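Plusdale College
Faculty Senate — Minutes of the October Meeting

Present: Efren Tolentino (chair), Shiela Maglaya, Wing-sze Leung, Luminița Tănase, Lovely Layug (recording), and members as listed on the sign-in sheet
Place: Talavera Hall, second floor meeting room
Called to order: 3:10 p.m.

1. Approval of minutes

The September minutes were approved with two corrections. The title of the nursing elective in item 4 should read "Community Practice," and Wing-sze Leung's remarks on parking were entered under the wrong item. Lovely Layug will post the corrected copy.

2. Chair's report

Efren Tolentino reported that the provost has agreed to send draft policy changes to the Senate before they go to the deans. He asked for this in writing and has not yet received it. The search for an associate registrar is still open. Two finalists visited campus in September and one has since withdrawn.

He also reminded members that department chairs need their spring schedules in by the end of the month. Late schedules last year led to double-booked labs, and the registrar has said that rooms will be released if nothing is entered.

3. Transfer credit policy, first reading

Shiela Maglaya presented the draft from Academic Standards. The current policy dates from 2003 and was written when most transfer students came from one community college. It caps transfer credit at 60 semester hours and leaves course-by-course decisions to the department. The draft keeps the cap for two-year schools and raises it to 70 for students who already hold an associate degree.

Luminița Tănase asked whether the higher cap would change the residency rule. Shiela Maglaya said it would not. Students would still have to earn the last 30 hours here, and at least half the hours in the major.

Wing-sze Leung said the cap matters less than the time it takes to get an answer. In her department, transfer evaluations sit over the summer when faculty are off contract, and students register for courses they may not need. She would like a deadline in the policy. Several members agreed. There was discussion of who would do summer evaluations and whether they would be paid. Efren Tolentino said pay is a contract matter and the Senate can recommend but not decide it.

A member from History asked how the draft treats courses older than ten years. The draft is silent on this. The present practice varies by department — Chemistry does not accept them, History generally does. Shiela Maglaya will take the question back to Academic Standards.

No vote was taken. Second reading will be in November. Written comments should go to Shiela Maglaya before then.

4. Degree audit software

Lovely Layug gave an update on the move from Gandard to Kavimico for degree audits. The advising office has been running both systems side by side this term. Audits for 42 programs have been entered and checked. The remaining programs are mostly double majors and the education certificates, where the requirements overlap and the rules have to be written by hand.

Advisors have reported two problems. Substitutions approved on paper do not show up in Kavimico unless they are entered again, and the "in progress" total counts repeated courses twice. The second problem has been sent to the vendor. For the first, departments are asked to send copies of all approved substitutions for current juniors and seniors to the advising office.

Luminița Tănase asked which system is official for spring graduation. Lovely Layug said Gandard is official through May. Several members said this had not been made clear to students, who can see both. She will ask for a notice on the Kavimico login page.

Wing-sze Leung asked that faculty advisors get training before spring registration and not during it. Sessions will be held in the library computer room, one at midday and one at 4:00 p.m. Dates will go out by email.

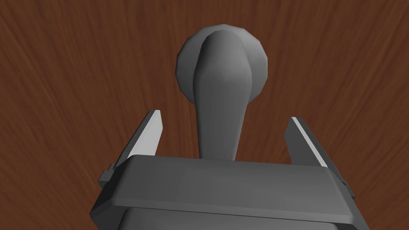
Gripper and wooden surface, computer rendering.

5. General education review

Luminița Tănase reported for the review group. They have met twice since September and have read the current outcomes against the syllabi on file. Many of the syllabi do not list the outcomes at all, and some list the set that was replaced. The group is not recommending any change to the categories at this point. They want departments to update syllabi first so that they know what is being taught.

There was a long discussion of the writing requirement. At present a student takes two composition courses and one writing-intensive course in any department. English reports that seats in the second composition course fill early and that some students put it off until senior year. One suggestion was to require it by the end of the sophomore year. Another was to let departments offer their own version. English is opposed to the second idea unless the class size limit goes with it.

Shiela Maglaya said that a hold on registration would be the only way to enforce a sophomore deadline, and that holds cause trouble for transfer students who arrive with junior standing. The review group will talk with the registrar and bring back one or two written options.

Motion (Leung, seconded by Tănase): That departments submit updated syllabi for all general education courses to the review group by the February meeting. Discussion was brief. A member asked if this includes courses taught only by adjunct faculty. It does, and chairs are responsible for those. Motion carried, with one abstention.

6. Attendance reporting

Efren Tolentino passed along a request from the financial aid office. Faculty are asked to report students who have never attended by the end of the second week. Reports came in late for a number of sections this fall, and aid had to be returned after it had been paid out. Students then get a bill they were not expecting.

Members asked what counts as attendance in an online course. According to the office, logging in is not enough. The student has to turn in work, take a quiz, or post in a class discussion. Wing-sze Leung asked for this to be put on the reporting form itself. Efren Tolentino will pass this on.

7. Old business

Library hours: The library will stay open until midnight during the last two weeks of the term. The request for Saturday evening hours was not funded.

Faculty handbook: Section 5, on office hours, is still with the college attorney. No date has been given.

8. New business

Shiela Maglaya asked that the Senate look at the final exam schedule. Evening classes that meet once a week are now given exam times that overlap with regular evening classes. She will write up the conflicts for November.

Luminița Tănase asked whether the Senate could receive enrollment figures each month, as it used to. Efren Tolentino will ask Institutional Research.

9. Action items

Layug — post corrected September minutes; request notice on Kavimico login page; send out training dates
Maglaya — older coursework question to Academic Standards; list of exam conflicts
Tănase — meet with registrar on the composition deadline
Tolentino — written confirmation from provost; reporting form wording; enrollment figures
Department chairs — spring schedules; substitution copies to advising; general education syllabi by February

Adjourned at 4:55 p.m. The November meeting will be in the same room.

Respectfully submitted,
Lovely Layug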